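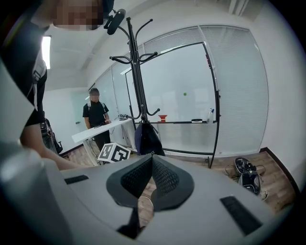 Gralalville Oral History and Dialect Project
Progress report to the Hovarer Fund, second period

You asked us, after the first report, for fewer adjectives and more tapes. We have taken the point. The period ended in June with 93 recordings cataloged, against a target that we set ourselves one optimistic afternoon and that you were kind enough to believe. The target was 120. The collection as a whole holds 699 tapes, most of them from the old Bresdale radio station, which recorded local people talking from the late sixties on and then stored the results next to a boiler.

What slowed us down was the labels. The station's filing system was a good one for the first two years and a matter of personal faith after that. A tape marked "Mrs. D., bread" contains four minutes on bread and fifty on a property dispute with her brother-in-law, who then turns up on a tape marked "Fishing (misc.)" to give his side. We now listen to every tape from start to finish before it gets a catalog entry. This is slower than the method in our application, which assumed that a tape would contain what was written on it.

Transcription

Full transcripts exist for 41 of the cataloged tapes. The rest have a summary and a list of speakers. Our transcriber for the Bresdale material, Krishnamoorthy Warrier, came to us from court reporting and is not easily shocked, though he did ask for a day off after the property dispute. He has also put together a style sheet for the dialect spellings, now in its third version. The first version ran to 2 pages. The current one is longer and contains a paragraph on the word "yonderly" that I would put up against anything in the scholarly literature, chiefly for stamina.

We have stopped trying to show every dropped consonant. Two of the speakers' families saw early drafts and felt, reasonably, that their grandmother had been made to look as if she were choking. The transcripts now use standard spelling for ordinary words and keep local spelling for words that have no other form. The audio is there for anyone who wants the consonants.
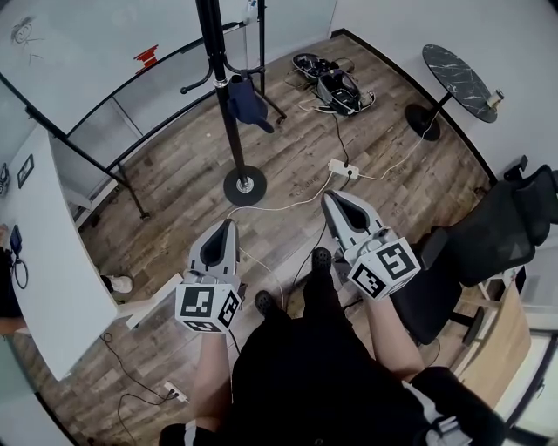 Permissions are the other slow part. We have signed forms for 60 of the cataloged recordings, verbal agreement on 19, and silence on the rest. Silence covers a range of situations. Some families have moved, one has asked us to call back after the wedding without saying whose, and one gentleman wants to hear the whole tape first and then discuss terms. He is the brother-in-law. Nothing goes on the public site without a signed form, so the site is a little thin at the moment in the Fishing section.

Spending

We are under budget on equipment and over on postage. The underspend is the second tape deck, which we have not bought, having found that the first one works if it is left switched on overnight. The overspend is the permission letters, which we had planned to send by email to people in their eighties. We would like to move part of the equipment line to cover postage and tape repair, and a separate note with the amounts is attached. Repair has been needed on 5 reels so far, all from the shelf nearest the boiler.

The listening evening

Your guidelines ask for one public event per period. Ours was held on a Wednesday in the library's reading room and drew more people than we had chairs. We played six short extracts and left time for questions, of which there was one, lasting twenty minutes. The cafe two doors down, the Messina, supplied coffee at cost and has since asked whether the 1974 interview with its first owner could be played in the shop. We have sent a form.

Three people brought tapes of their own from home. We accepted these with thanks and some dread. They are not included in the total above, and one of them is labeled "Do Not Erase," which somebody did.

Next period

We plan to catalog another 110 recordings, a number reached this time by dividing hours by tapes. The Bresdale material should be finished by the end of it, apart from the damaged reels. The word list will go out in draft to the families and the library for corrections, and we expect to get them. We would also be glad of a visit from your office, any day but Wednesday, when the reading room belongs to the choir.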